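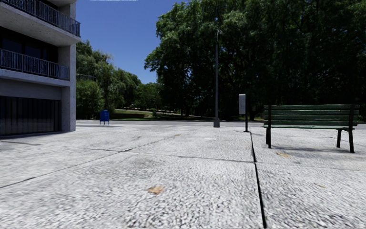

**Irel Dissanayake**
*Staff Writer, Research and Technology*

A delivery robot that has learned to cross a public square must also know when its own map is wrong. The navigation group at Garnitmont has spent the past three years on that problem, and its new method, Rorko, was tested first in simulated outdoor spaces such as this one, with a bench, a lamp post and a small blue mailbox set on open paving.

Rorko keeps two estimates of the robot's position. One comes from wheel motion, the other from fixed objects recognized by the camera. When the estimates disagree beyond a set limit, the robot slows and looks for a third landmark before it continues.

Thin objects proved the hardest. Poles and sign posts cover few pixels at a distance, and deep tree shade behind them weakens their outlines. The group therefore varied the sun angle between runs and trained the system on the difficult cases more often.

Across more than 800 simulated crossings, the method lost its position less often than the group's earlier system. Most remaining failures occurred on wide paving, where few landmarks were within range.

Trials on a physical robot are scheduled to begin in June. The simulated scenes will be released with the final report.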